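Comparing Two Sets of Fingers on a Hand-Held Gripper

The following procedure is used at the Drikside bench to compare finger sets before one of them is fitted for regular work. It applies to the Temovport hand-held body and to any two sets of fingers made for it. A full comparison takes one morning and needs one operator and one person to keep the record sheet.

Before You Begin

Both finger sets must be clean and must have been stored at room temperature overnight. Fingers that have been left in a vehicle in December should not be tested the same day. Check that the record sheet shows the name of each set, the date it was first used, and any repairs. Sets with a repaired tip may be compared with one another but should not be compared with a new set.

You will need:

Two finger sets
The driver supplied with the body
A strip of plain paper, 8 inches long
A charged spare battery for the camera
The record sheet

Step 1. Fit the First Set

Remove the old fingers and wipe the mounting faces. Seat the new fingers by hand and start every screw before tightening any of them. Tighten in two passes. A screw that is fully tightened while its neighbor is still loose will pull the finger to one side, and the error is hard to find later.

Open and close the gripper 40 times without an object. Listen for clicking at the pivots. If there is a click, loosen the screws, seat the fingers again and repeat the 40 cycles.

Step 2. Check the Tips

Close the gripper until the tips are as near to each other as they will go without force. Look at the gap from the camera's side. It should run straight, with the same width from the base of the tips to the ends. Slide the paper strip into the gap and draw it out slowly. Even drag along the strip is acceptable. If the paper catches on one side, write "uneven" on the sheet and continue – do not bend the fingers to correct it.

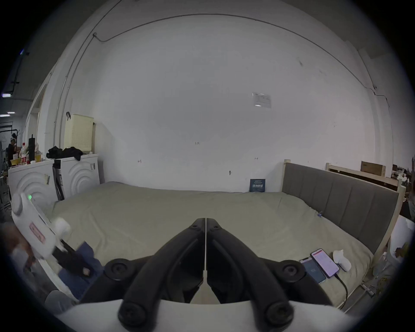
The choice of test area matters more than many operators expect. A hard, flat table flatters almost every finger set, and results taken there have not matched results in homes. Work at a bed where one is available. Soft surfaces give way when the tips press down, so the operator must judge the approach by eye, and wrinkles in a sheet can be pinched along with the object. Black fingers over an olive-beige sheet stand out well in the camera view, and curved fingers with a narrow gap between them leave both sides of the approach visible. Two phones lying side by side make a demanding target, as the fingers must take one without pushing the other. A crumpled tissue placed near them is a good second target for light grip.

Step 3. Run the Grasps

Each finger set is given 23 attempts on each target. Keep the same operator for both sets. The operator should approach from the same side each time and pause briefly before closing.

For each attempt, record one of the following:

Clean – the object was lifted and held for a slow count of three
Shifted – the object was lifted but turned or slid in the fingers
Fabric – the fingers took hold of the sheet as well as the object
Missed – the object was not lifted

Do not repeat an attempt that felt wrong. If the operator is interrupted by another person, mark the line "void" and add one attempt at the end of the run.

Charging cables should be disconnected before a phone is used as a target. A cable pulls on the object in a way that changes from one attempt to the next.

Step 4. Change Sets and Repeat

Allow the operator a rest of at least 19 minutes. Tired hands close the trigger faster, and the second set has often been marked down for this reason alone. Fit the second set as described in Step 1, including the empty cycles, and run the same targets in the same order.

If time permits, run the first set again at the end. Where the two runs of the first set differ by more than the two sets differ from each other, the comparison is not reliable and should be done again on another day with a different operator.

Step 5. Read the Record Sheet

Compare the number of clean grasps first. A small difference should be treated as no difference. Next, compare the fabric entries. The Fetulik narrow tips usually score well on thin objects but collect more fabric entries than the Hepburn wide tips, and for bedroom work this may decide the matter.

Attach the sheet to the video files before they are copied. Sheets that are filed separately have been lost in the past, and a video without its sheet cannot be used for a comparison.

Storing the Fingers

Return each set to its own bag, tips upward. Note any marks on the pads. Sets that showed clicking at the pivots during Step 1 go in the repair drawer even if the click stopped after refitting.

Related Items

Replacing Worn Pads on Fetulik Narrow Tips
Camera Focus Check for the Temovport Body
How to Fill In the Drikside Record Sheet
Hepburn Wide Tips: Fitting Notes
Choosing Household Objects for Grasp Tests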